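Home Forums Small Business Packing & Shipping New Posts Log In

Hand packing vs buying a line, at what point??
Started by lleucu_rosser, March, 6:40 am 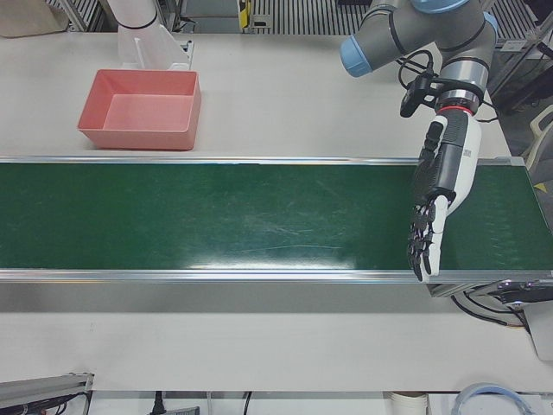

ok so we sell loose tea and spice blends, 4 of us, all packed by hand. Last month was 745 orders and we were here till 9 most nights. Husband says buy equipment. I say hire one more person part time. We've been going round on this since Christmas and I need outside opinions before I lose it.

Orders are mostly small. Two or three pouches, a card, box, label. Got a quote from Pereo for a filler and a sealer and it made me feel a bit sick. Not posting the number.

What did you all do? and when

---

grewal_umesh wrote:
Hire. Always hire first. You can't ask a filler to answer the phone.

We did candles, went up to 1000 orders a month with hand packing and a decent table layout. Layout was the whole thing for us. Everything you touch on every order within arms reach, everything else on a shelf. Saved more than any machine would have.

Umesh Grewal

---

pouchlady wrote:
Disagree with Umesh. Candles are one item, one box. Tea is weighing, and weighing is what kills you. My wrists were done by year two.

Bought a used filler off a bakery that was closing. Ugly thing, loud. Paid for itself before summer. Don't buy new — that quote is new prices I bet.

---

grewal_umesh wrote:
> Candles are one item, one box

They were not one item. We had 60 scents. Picking errors were our biggest headache and a filler does zero for that.

---

pouchlady wrote:
Fine, but she didn't say picking errors, she said late nights. Where does the time go? Lleucu, have you timed it?

---

lleucu_rosser wrote:
No. I know I should. My gut says weighing and then the labels. The labels are awful, we're on Gamico and it drops the printer every time the laptop sleeps. So someone stands there restarting it

---

backroomben wrote:
Fix the labels first!! That's free. Turn off sleep on the laptop. We had the same thing and moved to Sasham, been fine for us, import was a pain tho. Had to redo all the addresses with apartment numbers.

---

grewal_umesh wrote:
Sasham is ok until you ship to Canada. Then good luck with the customs forms.

---

backroomben wrote:
Works for me to Canada? You have to fill in the product codes one time and it keeps them. Maybe you were on the old version.

---

grewal_umesh wrote:
Maybe. I left two years ago and I'm not going back to find out.

---

pouchlady wrote:
Back to the tea please.

Do this for one day. Piece of paper on the wall, write down start and stop for weighing, sealing, boxing, labels. If weighing is over half, get a filler. If it's not, Umesh is right and I'll say so.

Also pre-weigh. Do your best sellers in the quiet part of the week, seal them, date them, shelf them. You shouldn't be scooping to order for a blend you sell every single day.

---

lleucu_rosser wrote:
We do scoop to order. It's kind of our thing, "packed fresh" is on the website. Customers mention it in reviews so I don't want to drop it

---

pouchlady wrote:
Sealed three days ago is fresh. It's tea.

---

mo_in_the_valley wrote:
Eh, I'd be careful there. If it says packed when you order then it has to be packed when they order. Change the wording before you change the routine. We changed ours to "packed weekly in small batches" and got no complaints at all.

And on the machine question, ask Karamanlidis if they still rent. We rented a sealer over the holidays and sent it back after. Deposit was steep but we got it back. Told us straight away we didnt need one year round.

---

lleucu_rosser wrote:
Renting!! didn't even know that was possible. Ok that might keep the peace at home.

Sleep setting is off now, changed it while my coffee was brewing. Paper is going on the wall tomorrow, and I'll talk to the others about the wording — one of them wrote that page and is attached to it. Will post the times when I have them

---

grewal_umesh wrote:
Post the table layout too. I still think it's the table.

Older Newer Reply Back to Packing & Shipping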